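4. Getting your rooms ready for the Tunell heater timer

Now for the fun part! Once the timer is talking to your radiators you can give every room its own warm-up time, and it makes cold mornings so much nicer.

4.1 Naming the rooms

1. Press and hold MENU until the light turns green.
2. Choose ROOMS, then ADD. Start with the bedroom (you'll notice the difference there first).
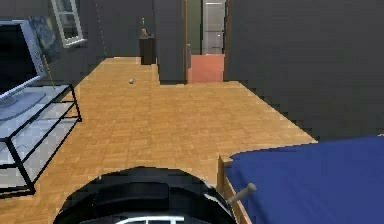
3. Type a short name and press OK. The timer can store up to 100 changes, so play with it as much as you like.

Note: names with accents work too. Our tester Wojciech Górecki named his after his whole family.

4.2 Placing the sensor

4. Fix the sensor to an inside wall, well away from draughts and direct sun.

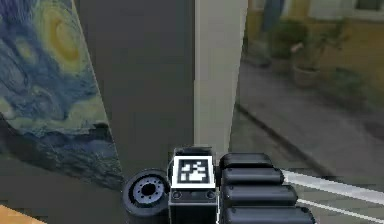 Wall and white pillar.

5. Wait 3 minutes for the first reading.

Caution: never cover the sensor or paint over it.

4.3 Living rooms

6. Select EVENING and set your start time.

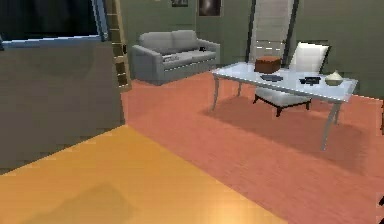 7. Add a second start time for weekends if you have late breakfasts. We love this one!

Caution: keep curtains and cushions clear of any radiator.

4.4 Night setting

8. Choose NIGHT and lower the room by 2 degrees. Try it for a week before changing it again.

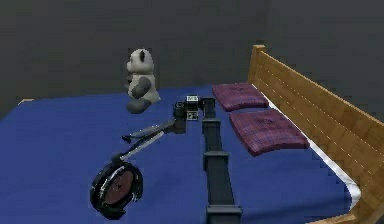
9. Press SAVE. The light blinks and your plan is stored.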